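Gralletti Villusar sofa, long version, beige

Item group: Upholstered seating
Maker: Gralletti
Model: Villusar
Order code: 323
Page last revised: 2020-03-18

Overview

The Villusar is a full-width sofa for living rooms, lobbies and waiting areas. It is built as two seat units joined at the center, with a continuous headrest band along the top of the backrest. The back is button tufted. The seat fronts are padded and drop close to the floor, so there is no open space under the sofa to clean and no visible leg. Throw pillows are ordered separately. The version on this page is the beige one, set up on striped carpet with teal pillows from the Jireš range.
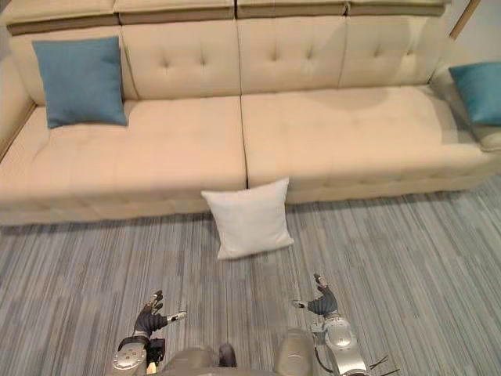

Villusar in beige with Jireš pillows in teal. The join between the two seat cushions is at the middle of the sofa.

Construction

The two seat units ship separately and are coupled on site with steel hooks at the center join. The hooks engage when the right unit is lifted and lowered onto the left. No tools are needed for this step. Both units must stand on the same floor surface. If one half is on carpet and the other on bare floor, the seat cushions will not line up and the join will open at the front.

Seat cushions are fixed and cannot be turned over. The headrest segments are adjustable. Move each segment with both hands, one at either side. Pulling from the middle puts load on the cover and will in time stretch the stitching.

The base sits flat. On deep carpet, allow it to settle for a few days before checking the height of the two halves against each other.

Dimensions and weights

Overall width: 300 cm
Overall depth: 94 cm
Shipping: two cartons, one per seat unit
Assembly: two people
Minimum door opening: measure against the larger carton, listed on the order confirmation

The overall depth is given with the headrests in the rest position. Leave at least 6 cm between the back of the sofa and the wall. With less than that, the headrest covers rub when adjusted.

Upholstery

Color: beige. The tone varies with light and looks closer to cream in a bright room. Slight differences between cartons from separate production runs are normal, and for this reason both units of one sofa are always picked from the same run. Replacement parts ordered later can't be matched with the same certainty. Send the run number from the label under the right seat unit when ordering, and the parts desk will check what is left.

The tufted panels hold dust at the buttons. Use a soft brush attachment on low suction and work from the top down. Do not use a stiff brush, a steam cleaner or any cleaner with solvent. Wipe spills with a dry cloth first, then with a cloth dampened in plain water. Allow the surface to dry before pillows are put back.

Creases in the seat and back panels form with use and are not a fault. Keep the sofa out of direct sun and away from radiators.

Placement at the sofa end

The outer corner of the back is rounded and padded, which leaves room for a small round table close beside it. A round top is easier to place here than a square one and does not catch the cover when the table is moved. The Skallix side table, with a round white top in a marble look on a cylindrical base, is the one most often ordered with the Villusar. It is sold separately and takes a fruit bowl and a glass without crowding.

When the table stands tight against the sofa, check that the pillow at that end does not rest on the tabletop. A pillow that slides over the edge will push anything light toward the wall side.

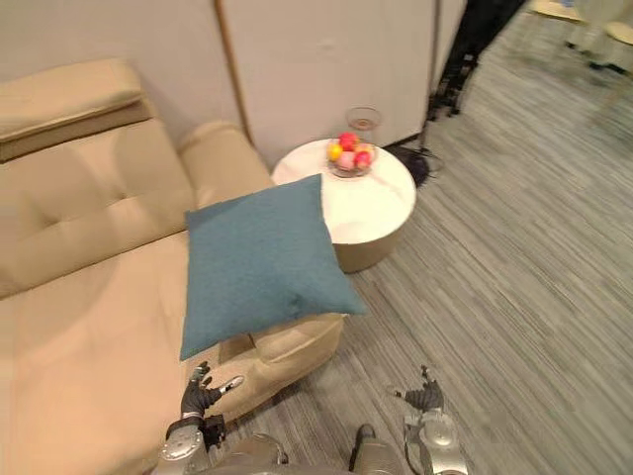 Pillows

The Jireš throw pillow is square, with a woven cover in teal. The edge is piped in the color of the cover. Pillows are sold singly. Two are enough for the Villusar if one goes at each end. A third in white can be added.

Covers have a zipper on one side and are removed for washing. Wash teal and white separately, cold, on a gentle cycle. Do not tumble dry. Reshape the corners by hand while damp.

A pillow placed upright should stand against the tufted back with its lower edge fully on the seat. Pillows laid over the armrest tend to slide and need to be reset. 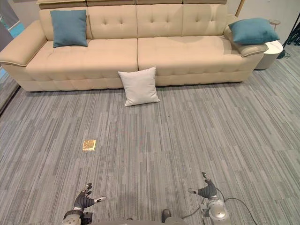

Teal pillows at both ends, white pillow on the carpet at the center join.

Ordering and delivery

Orders placed in January are held until the first run of the year is complete. For all other months, the delivery time is stated on the order confirmation.

Delivery is to the room. Unpacking and removal of cartons can be added when ordering but not on the day. Keep the packing until both units have been coupled and checked. Transport damage must be reported with a photo of the carton label.

Returns are accepted on unused sofas in complete packing. Pillow covers that have been washed are not accepted.

Contacts

Orders and delivery dates: Vendula Danko
Parts, run numbers and replacement covers: Eduard Bednárik
Contract and lobby projects: Man-lok Tsang

Related items

Skallix side table, round
Jireš throw pillow, teal
Jireš throw pillow, white
Villusar replacement headrest cover, single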